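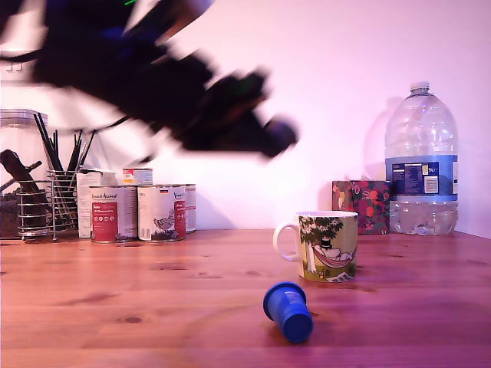 Questions about the kitchen table at Flurlow come up every time a new group of tenants gets a key, so the answers are collected on this page. It covers the table itself, what may stay on it, and how to look after it. For the stove, fridge and dishwasher, see the sheet inside the pantry door.

## Who can use the table?

Anyone with a key to the second floor. You don't need to book it. If you plan to use the whole table for more than an hour, write your name and the time on the pad by the sink.

## What can stay out overnight?

The back row, along the wall. That means the jar, the utensil holder, dry goods in their own packaging, and unopened cans. Everything in front of the back row gets cleared by 10 p.m.

Anything that needs to be cold goes in the fridge, labeled. Bread goes in the drawer.

## How big is the table?

It is 80 inches long. Two people can work side by side without trouble, and three can do it if one of them is only chopping. Berley, the second-floor room next door, has a shorter table that can be carried in for meals.
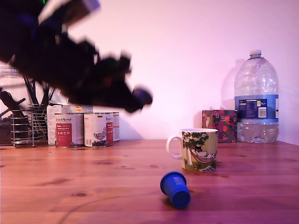
**Lerato Nel**, kitchen coordinator, second floor

## Can I stack cans?

Yes, with the small ones on top of the large ones. Two high is the limit. Put the labels toward the front so people can read them without picking each one up. If you keep cans in front of a carton, check the carton once in a while, or it sits there until the date has passed. We threw out a full shelf of crackers that way in February.

Dented cans: a shallow dent on the side is fine. A dent on the seam or a swollen end goes in the trash, unopened.

## Whose cans are they?

Shared cans have no name on them. Personal cans have initials on the lid in marker. Please use the lid – labels come off. Read the label before you open a shared can, as well. Pet food and people food are both kept in this kitchen, and some of the labels are close enough in color to cause confusion when you are hungry.

## How should utensils be stored?

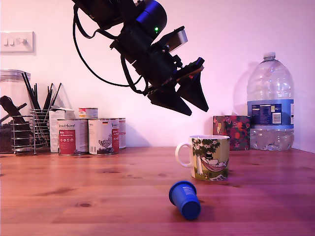 Utensils with long handles go upright in a holder, and flat knives and peelers go in the drawer. An open wire holder lets air through, so things finish drying in it, but thin pieces move around more than they would in a crock. The black sticks in our ring holder spread out in a fan and mostly lean left, toward the storage jar. Put new items in on the side with the most room, and leave enough space beside the jar to take the lid off without catching a handle. If the holder is full, start a second one. Spares are in the cabinet over the sink.

## How do I clean the wire holder?

Empty it once a week. Wash it in warm water with dish soap, and run an old toothbrush along each ring where it meets the upright rods. Dry it with a towel and then stand it upside down for 16 minutes or so it says on the old card; any time until it is dry will do. It does not go in the dishwasher.

## What about the jar?

Wash and dry it fully before refilling. Ours takes 600 grams. Don't pour new stock on top of old stock. Tip the old contents into a bowl, refill the jar, and put the old contents back on top so they get used first. Keep the outside clean as well, especially the shoulder and just under the lid.

## I left a ring on the wood. What now?

Wipe it and leave it overnight. Pale rings often fade as the wood dries. If the mark is still there the next evening, tell Arnel Aquino, who does the repairs. He sands lightly with 180 grit, along the grain, and oils the spot afterward. Please don't sand it yourself – the last attempt left a dip near the Van Wyk end that you can still feel with your hand. (The Van Wyk end is the one nearest the stairs. The table came from a furniture shop of that name, and the stamp is underneath.)

The knots and dark streaks are part of the wood. There's no need to report them.

## What do I wipe it with?

A damp cloth, well wrung out, then a dry one. No bleach, no scouring pads, no glass cleaner. The tin of Golari oil under the sink is for the table only. Boonsong Suwannarat oils it twice a year and posts a note the day before.

## Can I leave my mug out?

During the day, yes.

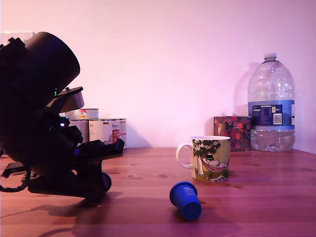
At 10 p.m. mugs left on the table are moved to the tray by the sink, and at the end of the month the tray is emptied into the donation box. Keep mugs well in from the edge while you work, with the handle turned where you can reach it. A mug with a picture on it is easier to get back than a plain one. People ask for "the one with the hammock and the top hat" and are handed it right away, while a plain white one can take a few days to find its owner. Printed mugs should be washed by hand.

## Who do I ask about something else?

Efthymia Alexiou for keys and shelf space, Jin-sol Joo for anything about shared groceries, and me for the rest. The pad by the sink works for all three of us.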